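4. Experiments on the Task Board

4.1 Why a task board and not a real chore

In the previous section we described the list of chores which we collected from two sources, the small repair shop in Sernley and the household survey in Pedville. Many of these chores look very different from each other. A person who changes a tap washer, a person who puts a shelf together and a person who returns a drill bit to its holder would say that they are doing three different jobs. However, when we divided the chores into short steps, the same step came back again and again: a part must be taken with the fingers, turned to the correct direction and put into a hole or a slot which is only slightly larger than the part.

We call this step "fit". In our list it was present in 12 of the 20 chores. The other steps, such as wiping, carrying and pouring, are treated in Section 5 and we do not discuss them here.

The question of this section is therefore narrow. We ask if a robot with two arms and two hands with several fingers can do the fit step well enough that a shop owner or a family would accept it. We do not ask if it can do it once, under good conditions, with the operator standing near. Such results already exist, and we have produced some of them ourselves in our earlier work. We want to know what happens when the same action is repeated and when the start position of the part is changed a little.

To study this, a real chore is not convenient. In a real kitchen or a real workshop, many things change at the same time, and after a failure it is difficult to say which of them was the cause. A task board keeps most of the things constant. It also has a disadvantage, which we want to state early: the board is clean, flat and well placed, and a drawer in a kitchen is usually none of these.

4.2 Arrangement of the work place

The board lies flat on a black table between the two arms. We selected a dark table for the good contrast with the white board, and the parts to be handled are blue for the same reason. We know that this makes the seeing easier than it would be in a home. The tests with parts in the same color as the board were done later and are reported in Section 4.6.

The parts have different shapes. There are pegs, a thick cylinder and a thin rod, and a part with a flange which is similar to a pulley. The board has holes and slots of different width. In the Hofstetter workshop, where the board was made, the gap between part and opening was set by hand with a file, and it is not equal for all openings. We did not correct this. The openings in real furniture and in real tools are also not equal.

The two arms share the whole area of the board. There is no fixed rule that the left hand uses the left half, but the planner prefers the nearer hand, and in practice this gives the same result in most trials. When one hand is working, the other one waits above the board with bent fingers. In an early version the waiting hand went back to the side of the table. This was safer but it cost much time, so we gave it up.
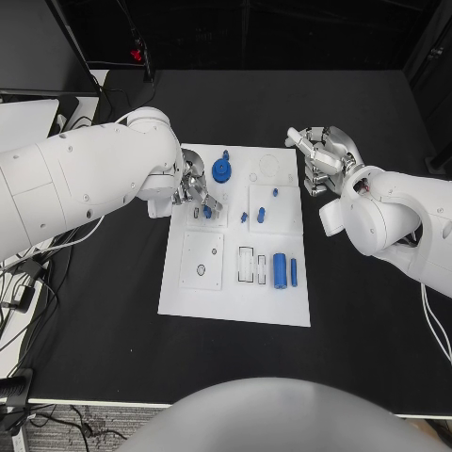 Figure 6. Work place for the fit tests. The left hand is at a small blue peg above the plate with the narrow slot, while the right hand is held free over the opposite corner of the board.

The working position of the left hand in Figure 6 is the one which gave us the most difficulty. The fingers must point down to reach the peg, and they are much larger than the peg itself. For this reason the hand covers the slot from the view of the head camera in the last part of the movement. A human worker has the same problem, but he solves it by feeling the edge of the slot with the part. Our robot has to do something similar, or it has to remember where the slot was before the hand came over it. Both methods were tested.

4.3 Procedure

Each part was given its own series of trials. Before a trial, the operator put the part on the board by hand, at a place near its start mark but not exactly on it. The operator was asked not to be too careful, because a person who knows the weak points of the robot will place the part in a helpful way without noticing it. For this reason, half of the series was prepared by a colleague from the Brikwood group who had not seen the robot working before.

A trial was counted as good when the part was fully in its opening and the fingers had let it go. It was counted as bad when the part fell, when it was stuck in the opening in a tilted position, or when the time limit was reached. We gave no second chance. If the robot lost the part and then took it again by itself within the time limit, we permitted this, because a person also does it and would not call it a failure.

We compared two methods for the last movement:

Method A (memory). The position of the opening is measured before the hand arrives. The hand then goes down in a straight line to this position.

Method B (search). The hand goes down until the part touches the surface. Then it moves the part in a small spiral with light pressure, until the part drops into the opening.

Both methods use the same grasp and the same path until the part is above the opening. The order of the methods was mixed, so that the operator could not get used to one of them.

4.4 Results

The thick cylinder was the easiest part for both methods. It stands upright by itself, the fingers have much surface to hold, and a small error in the direction is corrected by the edge of the opening. The thin rod was worse than we expected. It also stands upright before the grasp, but it moves between the fingers when it touches the board, and then its real direction is no longer the direction which the planner believes.

For the small pegs, Method A was quick and not reliable. If the peg was well in the fingers, the insertion was finished in one clean movement. If it was a little turned, it met the border of the slot, and the straight movement only pushed it further out of the grasp. Method B was slower in all cases, but it finished many of the trials in which Method A would have dropped the peg. We also observed that the spiral is suitable for round holes and much less for narrow slots. In a slot the direction of the part must be correct too, and the spiral does not change the direction. A small turning movement was added to the spiral in January, and the results for the slots became better after this change. The values before and after the change are given separately in Table 3 and should not be mixed.

The part with the flange was special. It can be taken in several ways, and the planner often selected the flange, where the contact is wide. With this grasp the fingers come to the board before the part has reached its place. We had to forbid it by a rule. We are not satisfied with this solution. In a home there are many objects with a good place to hold and a wrong place to hold, and one cannot write a rule for each of them.

In six trials the robot stopped without any contact between the part and the board. We examined these trials again. In all of them the reason was the waiting hand, which stood in the path of the arm that was working, and the planner did not find a way around it. These trials were counted as bad. A user does not care which of the two hands has caused the stop.

4.5 What the results mean for chores

When we began this work, we expected that the insertion itself would be the difficult point. After these tests we have a different opinion. With Method B and the turning movement, the insertion is good enough for a part of the shop-floor chores in our list, mainly those where the parts are delivered in a known place and in a known direction. Sorting round pins into a holder is one such chore. The owner of the Sernley shop looked at the recordings and said that he would accept the speed for work which can be done during the night, but not for work where a customer waits at the counter.

For the household the answer is still no. The grasp before the insertion decides most of the trials, and in a household the part is rarely lying alone on a flat surface. It is in a bag with other parts, or under something, or a person gives it from hand to hand. Our board tests say nothing about these situations. We would also like to mention the cost of preparation. The cables of the arms, the calibration of the camera and the fixing of the board must all be checked by a trained person before a session, and this needs more time than the chore itself would need for a person without training. As long as this is true, a high success rate on the board has limited value for a family.

Some readers of the first version asked why we did not use simple grippers with two fingers, which hold a peg more firmly. For the pegs alone this would be a correct choice. We kept the hands with several fingers for the reason that the same robot must also do the chores of Section 5, where a cloth or a handle has to be held, and we did not want to change the tool between the tests.

4.6 Parts in the color of the board

The series with Method A and Method B was repeated with white parts. The procedure was not changed. The failures in this series came mostly before the grasp, when the position of the part was estimated with an error and the fingers closed beside it. Once the part was in the hand, the difference from the blue parts was small for Method B, which depends on contact more than on sight. For Method A the difference was larger. The separate values for each part are listed in Table 4.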